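Comparing two multi-fingered hands on one bench: how should the trials be arranged?

Plovley Handling Laboratory

Our laboratory is responsible for selecting a multi-fingered hand for a two-armed platform. Two candidates remain under consideration: the Wosis hand and the Otard hand. Both have been on loan to us for the purpose of evaluation, and both loans end in October. We are required to submit a written recommendation before the units are returned.

The trials to date have been carried out as follows. Each hand was mounted on the right arm, the objects were laid out on a covered table, and an operator directed the arm by teleoperation until an object was lifted or the attempt was abandoned. We completed 200 attempts with the Wosis hand. The hand was then removed, the Otard hand was fitted, and the same number of attempts was completed. The attempts were divided equally among 10 household objects. In total, the Wosis hand recorded the higher number of completed lifts, but the difference is small, and two members of our review panel do not consider it sufficient to support a purchase.

The panel has raised three objections. The operators had more practice by the time the second hand was fitted. The table camera was adjusted between the two sets of trials, and the adjustment was not recorded. Finally, "lifted" was left to the judgment of the operator, and it appears that not all operators judged it in the same way.

We would be grateful for guidance on the following points. Is it acceptable to mount one hand on each arm and to test both in the same session? If so, how should differences between the left and right arms be treated? We would also welcome advice on the choice of objects. The present set consists mainly of boxes and cans, which both hands manage without difficulty.

The controller is a Price unit, firmware build 2398, and it is capable of driving both hands at the same time. A change of controller is not possible within the period of the loan.

Price Controller Users Forum

Please update the firmware before doing anything else. Build 2398 has a known delay on the second hand channel when both channels are active, at least on our unit. We did not measure it carefully, but the operators noticed it. After the update the complaint was not raised again.

With regard to the remaining points, we would simply run more trials. Two hundred attempts for each hand is not a large number if the results are close. We would not trouble with new objects, as boxes and cans are what most arms are asked to pick up.

Wosis Owners Group

The Wosis hand is the better hand in our experience. Our members have used it daily, and the fingertips have needed replacement only once. We would advise the laboratory to accept its own result and proceed.

It may be useful to know that the wrist cable should be left with a generous loop. If it is tied down too tightly, the wrist reaches its limit early and the operator will blame the fingers.

Municipal Technical College, Assistive Robotics Section

We conducted a comparison of this type for our own purchase and encountered the same objections. We respectfully disagree with the suggestion that more trials alone will settle the matter. If the method favors one hand, a longer series will favor it too.

It is acceptable to mount one hand on each arm, and we recommend it, provided that the hands exchange sides halfway through. Each hand should complete the same number of attempts on the left arm and on the right arm. The results for each side should be reported separately before any total is given. In our own series of 284 attempts, the side of the mounting had a greater effect on the result than the choice of hand. The cause was our left arm, which had a worn elbow joint and settled slowly at the end of each movement. We would not have found this if both hands had been tested on the right.

The firmware should indeed be examined, but we would advise against updating it in the middle of a series. Either update before the first attempt or not at all, and state the build in the report. If a delay on the second channel is suspected, exchange the channels along with the sides.

Boxes and cans are of limited value for this purpose. A simple two-jaw gripper will pick them up, and the laboratory is presumably not paying for fingers in order to do the same. The set should contain objects that differ in kind: something soft and flat, something curved, something light that stands on a narrow base, something in a crinkled packet, and something that holds other things and must be kept upright. A slipper, a banana, a feathered shuttlecock, a snack bag and a cup of pens will serve well, and none of them is difficult to replace. The cup of pens is particularly instructive. A hand that closes too firmly or from one side first will tip the cup, and the pens make the fault plain to everyone at the table.

A dark felt mat is preferable to a bare table top. Light objects slide less when a finger brushes them, and the outline of a pale object is easier to see on the head camera. The felt does hide dark objects to some degree – we place a small pale sticker under a black cup so that its starting position can be restored.

The procedure we now follow is given below. It was written for our own staff and may require adjustment.

1. Fix the table camera and the head camera, tighten the mounts, and save one still from each before the first attempt. Compare these stills with a fresh pair at every break. If the view has shifted, the attempts made after the last matching pair are repeated.

2. Write down the meaning of a completed lift. Ours reads: the object is clear of the mat, is held for five seconds, and is returned without being dropped. The person who scores the attempt must not be the person who operates the arm.

3. Draw the order of the objects by lot for each session. Do not permit the operator to begin with the easy ones.

4. Alternate the hands from one attempt to the next. The hand that is not in use is held off to its own side of the mat with the fingers open. Practice gained by the operator is then shared between the two.

5. Leave clear space between objects during the single-object trials. Once these are complete, move the objects closer together and repeat a shorter series, as performance in clutter is a separate question and should have its own table in the report.

6. For the cup of pens, approach from the side of the arm in use, so that the fingers wrap around that side of the cup and the pens remain free above the rim. Note which fingers make contact. On the head camera the hand will cover a large part of the cup, and contact on the far side should be confirmed from the table camera.

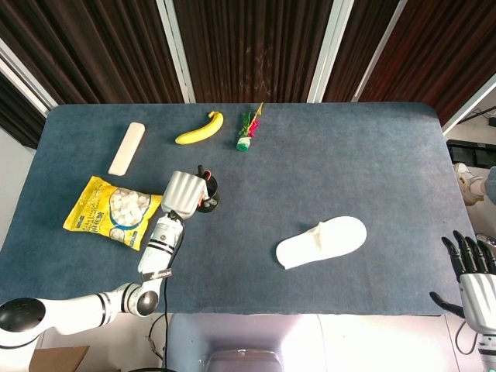 7. Exchange the hands between the arms at the halfway point, recalibrate both wrists, and repeat the stills described in step 1. Record the time taken for the exchange. Our Otard unit required a longer recalibration than we had allowed for, and the afternoon session started late in consequence.

8. Retain the abandoned attempts in the record, with a short reason for each. Our panel found these more useful than the totals.

If the loan period does not allow a complete new series, we would suggest keeping the existing results as a preliminary section and carrying out a reduced series by this method. The two should not be added together.

Plovley Handling Laboratory

We thank all those who replied. The hands will be exchanged between the arms as described, and the object set will be revised. The firmware will be updated once, before the first attempt. We had not considered the effect of the elbow joint and have asked for both arms to be inspected.

This site uses cookies to remember your preferences and to measure visits. By continuing to use the site you agree to our use of cookies. Accept – Manage settings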